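Finishing a maple board that touches food - oil, wax, or leave it alone?
Kitchen & Table Woodwork > Finishes

plankton_pete
Posted Apr 18, 2025
So I've gone down the cutting board rabbit hole and I need somebody to pull me out. I have a maple board, 19 inches on the long side, and I've sanded it way more than I needed to. My wife wants it on the counter for bread and cheese. My brother-in-law swears by Gasska board oil. The guy at the lumber counter told me to use plain mineral oil and quit spending money. Meanwhile I read one long post here that said any oil at all is a waste of time on maple.
What do you all do? It'll get used every day and washed by teenagers, if that matters.

crumbcatcher
Teenagers matter a lot, lol. Mine put a walnut board through the dishwasher and it came out shaped like a potato chip.
Plain mineral oil, the drugstore kind. Flood it, leave it overnight, wipe it in the morning, do it again until it quits drinking. I've used the same bottle for a couple of years and I think I paid less for it than for the sandwich I ate on the way home. I have no opinion on Gasska except that the bottle is pretty.

oldgrit405
I'm going to disagree with the potato chip person. Mineral oil never cures. It sits in there and then it washes out, and you're back at the sink in a month wondering why the board looks gray. I switched to Sondau hard wax two years ago, two thin coats with a day between them, and I've touched mine up once. Thin is the important part. If you can see it sitting on top, you used too much!

crumbcatcher
A month? I oil mine maybe every six weeks and it takes nine minutes, most of which is me looking for the rag. And when I get a knife scar I can sand that one spot and oil over it. Try that with a wax finish and you get a shiny ring around a dull patch.

oldgrit405
I have tried that. No ring. Maybe you're putting it on too thick.

maplemouse
Hi, longtime reader, I mostly make kids' stuff and serving boards. I don't think either of you is wrong, but you're skipping grain raising. Before any finish, wipe the bare board with a damp cloth, let it dry all the way, and knock the fuzz off with your last grit. Then do it a second time. If you skip it, the first wash will feel like a cat's tongue no matter whose oil is on there.
Also, Pete, is yours one piece or a glue-up? On a glue-up I'd run a fingernail over the seams after the wetting. They can stand a little proud once the wood takes on water. Pale wood like this shows every seam anyway, so you may as well have them flat.
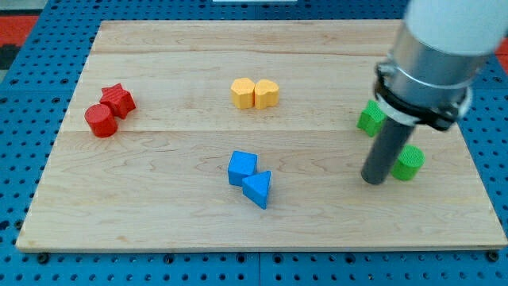
Things I'd do, in order, if it were mine:

1. Wet it, dry it, sand it lightly, and repeat.

2. Oil both faces the same day. Both! A board that's oiled on top and bare underneath is going to cup, and then it'll rock every time you slice something.

3. Stand it on edge to dry. I lean mine against the toaster, which my husband loves.

4. Finish with a little oil and beeswax paste if you want it to feel nice. It doesn't last, but it smells good and guests always pick the board up.

plankton_pete
It's a glue-up, and no, I did not wet it first. I went straight to 400 grit like a fool. I figured smoother was better?

oldgrit405
Too fine for a board, in my opinion. You've burnished it and now nothing soaks in. Drop back to 180 and stop at 220. And yes, mouse is right about the water, I do that too and forgot to say so.

hingebinge
Popping in for the "leave it alone" side, I think that long post was mine. I run three maple boards bare. Scrub with hot water, a bit of salt when they get oniony, dry them standing up. They've gone a sort of honey color and I like them better than anything I ever oiled. The stains from beets and berries do stay with you for a while, I'll give you that.

maplemouse
Beets are why I oil, haha. I had one pink corner for a whole August.

crumbcatcher
Bare boards are fine if one careful adult uses them. Re-read the part about teenagers.

hingebinge
Fair point. With teenagers I'd buy plastic and hang the maple on the wall.

plankton_pete
OK, update. Went back to 180, then 220, wet it twice, and wow, the fuzz after the first go was something else. I ended up with mineral oil since I had it in the house. Three coats, and the third one mostly just sat there, so I called it good. If it goes gray I'll try the Sondau and oldgrit can say he told me so.
One more question while I've got you. Do the little rubber feet leave marks on a stone counter? I have a 50 pack from Hnatiuk in a drawer and I'd like to use four of them.

oldgrit405
Mine did on light stone. Came off with dish soap.

crumbcatcher
No feet for me, I flip mine over and use both sides. Damp towel underneath and it isn't going anywhere.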